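Folding Knits and Other Stretchy Things: Notes for Week 5
Reading time: 4 min

Hi all, these are my notes from the household textiles class, tidied up a bit for those of you who missed it (and for Nkechi Ogundipe, who asked me to write down the sleeve part because I talked too fast).
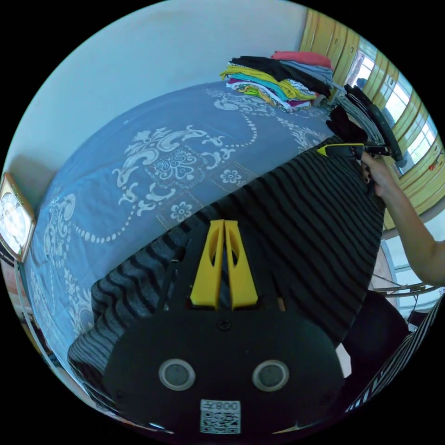

Knits are the part of this course where people get cross with me. You learn a nice crisp fold on cotton shirts, you feel great, and then I hand you a sweater and it slides around like a wet noodle! The reason is in how the fabric is made. Woven cloth has threads crossing each other and mostly stays where you put it. A knit is all loops, and loops shift. Stripes are your best friend here, so if you have a striped knit at home, practice on that first. Look at the black and gray one lying across the bed: the stripes run in waves, so you can see right away where the fabric bends and curves. On a plain sweater you'd have to feel for all of that with your hands.

Where to work

I fold on the bed. I know some of you have a proper table and good for you, but a bed is big, it's soft, and a sweater doesn't slip off it the way it slips off a polished tabletop. Pull the bedspread fairly smooth before you start. A patterned spread is handy too, by the way, you can line a hem up with a row of the pattern and you've got yourself a free ruler. (Chia-hao Liu told me this was cheating. It's not cheating, Chia-hao.)

The basic knit fold

Lay the sweater face down. Pat it flat with open palms, from the middle out to the sides. Please don't tug at the hem! Tugging gives you that wavy bottom edge that never quite goes away.

Bring one side in toward the center, about a third of the way, and turn the sleeve back down along the body so it lies straight. Do the other side. You should have a long strip now, more or less the same width top and bottom. Fold from the hem up, in half for thin knits, in thirds for the chunky ones, then turn the whole thing over so the smooth side is on top.

If a sleeve comes out bulky at the shoulder, open it and make the first turn lower down. That's what went wrong for most of you in class, and it's a quick fix.

Stacking

Heaviest at the bottom. I keep mine against the wall at the far end of the bed while I work, so I'm not knocking the pile over with my elbow every time I reach for something, and it moves to the shelf in one go when I'm finished. Folded edges all face out. Mixed colors in one stack are fine, I even like it, you can spot the teal one without digging through everything.

How high? I stop when it starts to lean. In January I tried for 17 thin tops in one pile and spent the evening folding most of them again.

Hangers, since somebody always asks

No heavy knits on hangers, they grow. A light cardigan will survive if you fold it over the bar of the hanger instead of hanging it by the shoulders.

For next time

Bring two knits, one thick and one thin, and fold each of them five times at home before you come. Time yourself on the last one if you like that sort of thing. We're starting on fitted sheets after the break, so eat something first.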